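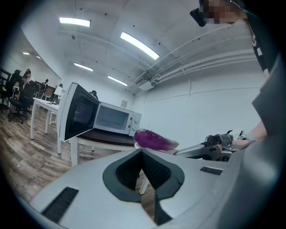
Can a robot cook dinner yet?

A robot can do some parts of cooking, such as picking up a vegetable or stirring a pot, but it cannot yet walk into any kitchen and make a whole meal the way a grown-up can.

Why is kitchen work so hard for a machine?

Think about what you do when you put food into a microwave. You find the handle or the button. You open the door far enough. You pick up the food, move it past the door without bumping it, set it down inside, and let go. You probably do all of this while talking to somebody.

A robot has to work out each of those steps. It must find the food with its cameras and decide where to take hold of it. An eggplant is a good test. The skin is smooth and shiny, and one end is thinner than the other. A gripper that holds too lightly will let it slip. A gripper that squeezes too tightly may bruise it.

Then there is the door. Microwave doors swing out to the side, and they take up room. The robot has to remember where the door is while its arm moves past.

How do robots learn a chore?

Many of them learn from people. A person holds a gripper in the hand and does the job with it, again and again. A camera on the gripper records what happens. Later, a computer studies the recordings and looks for patterns: how the gripper came near the food, when it closed, and when it opened.

One try is not enough. At the Olik Learning Center, a simple lesson called "Put the Vegetable Away" was recorded 277 times before the first robot practice began. The people doing the task changed small things on purpose. They turned the vegetable a different way, or started from the other side of the table. A robot that has seen only one arrangement may be lost when something moves.

Which chores can machines do now?

Some chores have been done by machines for a long time. A washing machine washes clothes. A dishwasher washes dishes. These machines do one job inside a box, and people bring the work to them.

Robot vacuum cleaners move around the floor by themselves. They can still get stuck on a sock.

Robots with arms do well in factories, where the parts arrive in the same place every time. In shops and storerooms, some can move boxes or lift goods from a shelf. A home is more difficult. Chairs are moved, cups are left in new places, and every family keeps its spoons in a different drawer.

When will robots help at home?

No one can give an exact date. Wayne Lachance, who leads the children's program at Olik, tells school groups to ask two things about any robot they see in a video. Did a person help it? Could it do the same job in a different room?

Words to know

Gripper: the part of a robot, or a tool held by a person, that takes hold of things.

Task: one job with a beginning and an end.

Recording: pictures and measurements saved so that they can be studied later.

Try it yourself

Ask an adult for a pair of kitchen tongs. Use them to move a vegetable from the table into a bowl. Now turn the vegetable around and do it again, this time with one eye closed. Write down what you had to change.

This page is intended for readers ages 9 to 12. Last reviewed April 18, 2018.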